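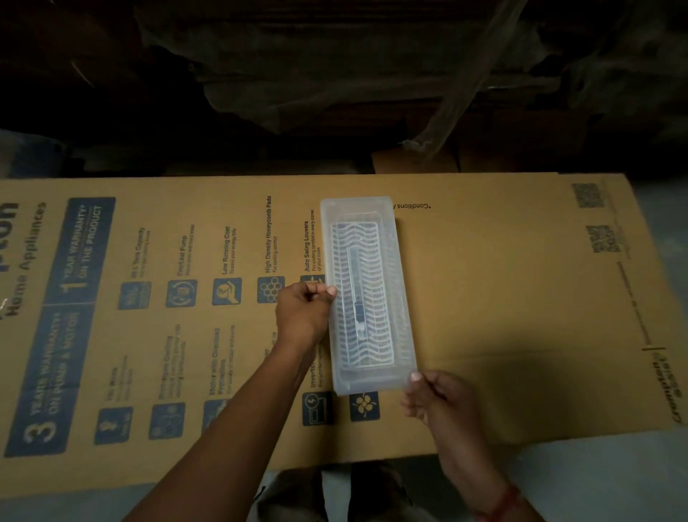 Pinell 蒸发式冷风机 家用移动款
水箱容量 7 升
适合卧室、书房、小客厅

产品介绍

Pinell 冷风机是用水蒸发的办法来降低出风温度的电器。机器里面有一个水泵，把水箱的水送到上面的湿帘，风扇把房间的热空气吸进来，经过湿帘以后再吹出去。它没有压缩机，也没有制冷剂，所以不需要安装外机，也不需要在墙上打洞。

请您购买之前先了解：冷风机和空调是两种不同的电器。空调可以把关闭的房间降到一个设定的温度，冷风机做不到这一点。它让坐在出风口前面的人感觉凉快，对整个房间的温度影响比较小。如果您住的地方夏天很潮湿，效果会变弱，我们建议您先看下面"什么地方适合使用"这一段。

主要规格

型号：Prestska 672
水箱：7 升，从背面下方拉出
风速：3 档（低、中、高）
摆风：左右自动，上下手动调节
定时：1 至 7 小时
湿帘：蜂窝纸质，可更换
移动：底部万向轮，前面两个带刹车
电源线长度：3 米
颜色：白色
包装内：主机、遥控器、冰晶盒两个、说明书

什么地方适合使用

空气越干燥，水蒸发越快，吹出来的风也越凉。在北方的干热天气里，这款机器的表现最好。在沿海城市的梅雨季节，空气里的水分已经很多，机器的作用就接近一台普通风扇。这个时候请您关闭加湿功能，只用送风功能。

使用的时候要打开一扇窗或者门，让湿空气可以出去。很多顾客习惯把门窗都关好，像用空调一样，结果一个小时以后房间变得又闷又潮。机器背面最好对着窗户，这样它吸进来的是外面的新鲜空气。背面与墙之间要留 40 厘米的距离。

不要和空调同时开加湿功能。空调在除湿，冷风机在加湿，两台机器互相抵消，电也浪费了。

第一次使用

新的湿帘有一点纸的气味，这是正常的。请先加满水，开中档运行，窗户打开，半天以后气味会减轻很多。第一次的水请倒掉，然后换干净的水。

加水不要超过水位线 MAX。水低于 MIN 的时候，机器会发出三声提示，水泵自动停止，风扇继续转。请不要在水箱里加香水、精油或者消毒液，这些东西会损坏水泵和湿帘，也不在保修范围里面。

冰晶盒的用法：装水到标线，平放在冰箱冷冻室里一个晚上，第二天放进水箱。两个盒子可以轮流使用。放冰晶盒以后，水箱的水位会上升，所以要先放盒子再加水。

清洁和保养

水箱：每三天换一次水，每周用软布和清水擦洗一次。如果水里有滑的感觉，可以用少量柠檬酸浸泡二十分钟，再冲洗干净。

防尘网：在背面，向上提就可以取下来。用水冲洗，放在阴凉的地方晾干。不要用吹风机吹，塑料会变形。

湿帘：用流水从干净的一面向脏的一面冲，水压要小。不要用刷子。水质比较硬的地区，湿帘上会有白色的水垢，严重的时候请更换。一般家庭使用，一到两个夏天换一片。

收起来之前：到了秋天不再使用，请把水放完，拔掉底部的排水塞，开送风两个小时，让里面完全干燥。没有干就收起来，明年打开会有霉味，很难去掉。原来的纸箱可以留着，用来防灰尘。存放时机器要直立，上面不要压重的东西。

配件

蜂窝湿帘（单片）
冰晶盒（两个一组）
遥控器
万向轮（四个一组，含螺丝）
排水塞和密封圈

订购配件时请写清楚型号。Caltumetti 系列的湿帘比较厚，不能用在这款机器上，虽然外面看起来很像。

常见问题

机器有水的声音，是坏了吗？
水从湿帘流回水箱，会有轻的流水声。如果声音像"咕噜咕噜"并且很大，多数是水不够，水泵吸到了空气，请加水。

风里有小水滴怎么办？
请检查湿帘有没有放到位。水垢很多的时候，水流不均匀，也会有水滴被吹出来。

晚上睡觉可以开吗？
可以。请用低档，不要直接对着头部吹，并且设好定时。有老人和小孩的房间，建议机器离床远一些。

可以放在木地板上吗？
可以，但是加水以后移动要慢，先关机再推。水洒出来请马上擦干。

运输和售后

机器用纸箱发货，请在签收时检查外箱有没有破损。如果有，请先拍照，再联系我们。整机保修一年，湿帘和冰晶盒属于消耗品，不在保修里面。退货时需要保留全部配件，水箱里不能有水。

每年八月是订单最多的时候，配件发货可能比平时慢几天，请您提早准备湿帘。

产品资料由 Ó Ceallaigh 家电商店整理，售后负责人 Fraser Mackay。中文内容如果有写得不清楚的地方，欢迎来信告诉我们，我们会修改。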